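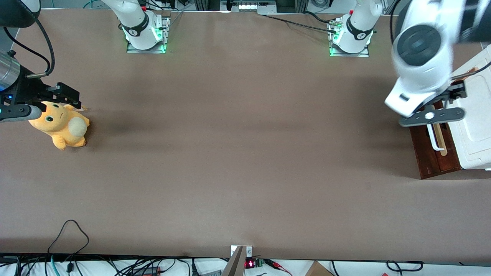

Right gripper over the plush toy, left arm over by the cool box.

Fisar two-arm bench kit – worth the money?

wiebke_h
Our Fisar kit has been on the bench for 10 days. Setup took an afternoon with the manual open. Soft toys are what we bought it for, and it got 43 out of 52 into the bin on the first proper run. Most of the misses were toys lying on their side.

s_cheon
What pads are you using? The standard ones slip on long pile. Reinholz sells a softer set for 209 a pair and they fit without an adaptor.

wiebke_h
Standard ones. 209 seems steep for two bits of rubber.

lvitale
I'd send it back. Nine misses is poor for a kit at that price, and the Genomeck does the same job with one arm.

s_cheon
Disagree. We had the Genomeck until October and it couldn't hold anything steady while it turned it over. You need the second arm for that.

lvitale
Depends what you're picking. We only do boxes.

m_thakur
Wiebke, tie that cable loop back on the left before you run it any faster. Ours snagged at the wrist.

wiebke_h
Will do. Pads ordered as well – I'll post the new numbers.

Related threads
Fisar support line, any luck?
Reinholz pads on older grippers
Genomeck second-hand prices

© Rokemdale Forums | Contact | Back to top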